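Monday, subtitling bench, Drorkano series 3

Episode two back from Kodell. 1,127 subtitle lines, 81 flagged as too long to read. Most are the hospital argument, where both leads talk at once.

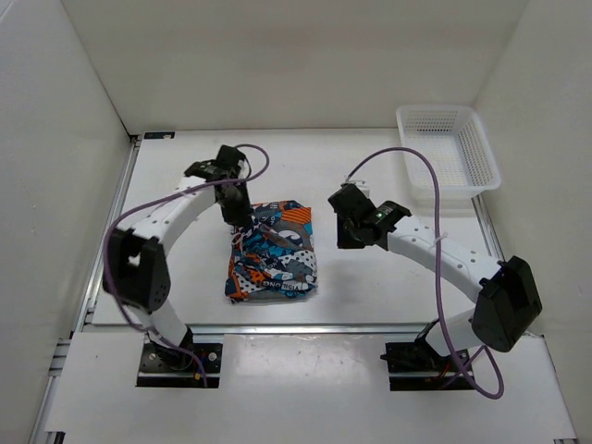 p. 50

Split the long lines by speaker and ran it again. Gatby scenes now fine - the theme song still starts a beat early. Left the Eglītis dialogue alone until the new script comes.

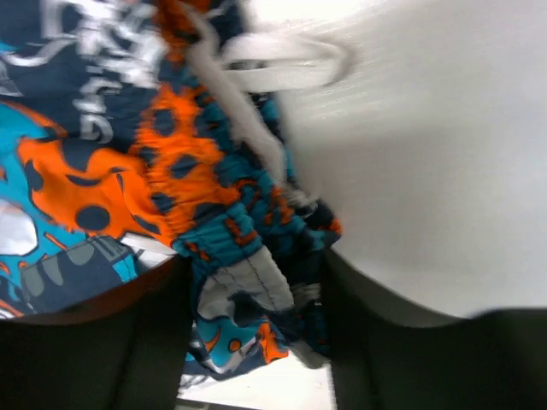

To do
Fix theme song timing. Check spelling of place names against series 2.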